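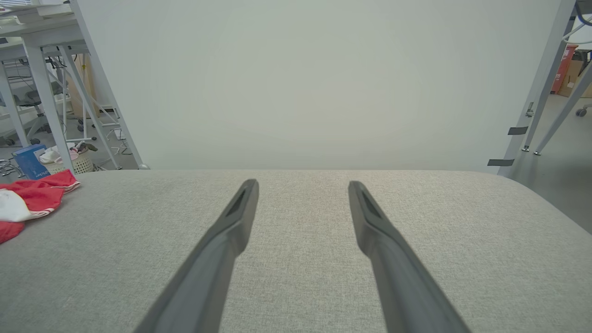

November – Clostach grey, abrasion and pilling, second run

Carried on with the light grey upholstery cloth from Clostach. The first run was stopped early when the head weight on station 2 had not seated, so all the figures from it are struck out. New specimens cut from the same length, 16 in total, kept clear of the selvedge. Left overnight in the conditioning room before mounting.

Started at 09:40. Inspection every 1,372 rubs, which is an awkward number but matches the old Zasstead sheets and lets us lay the two sets side by side. Nizar Zein did the mounting and I did the grading.

No thread breaks at the first two inspections. Slight fuzzing on most specimens by the third, heavier along the weft. The heathered yarn hides it well under the overhead tubes. In the light cabinet at a low angle it is plain enough, so grade in the cabinet only and ignore anything written down at the bench.

Specimen 9 failed well before the rest. Two adjacent threads parted near the centre. Looked at it under the glass and found a slub at the break, so I have recorded it as a cloth fault and kept it in the table with a note. Nizar would leave it out. Standard wording allows either if stated.

Pilling box run in the afternoon with the Odukoya liners. The cork is getting smooth in the corners – need to check the hours on it before the next batch. Pills small and loose, most came away with the soft brush. Grade 4 before brushing and 4 to 5 after.

Fuveck backing not tested yet. The adhesive smell is strong and I want it aired for longer before it goes in the cabinet with anything else.

To do: order abradant cloth, re-weigh the head on station 2, ask Clostach if the slub is within their tolerance. Offcuts are in the drawer under the balance, face side marked in chalk.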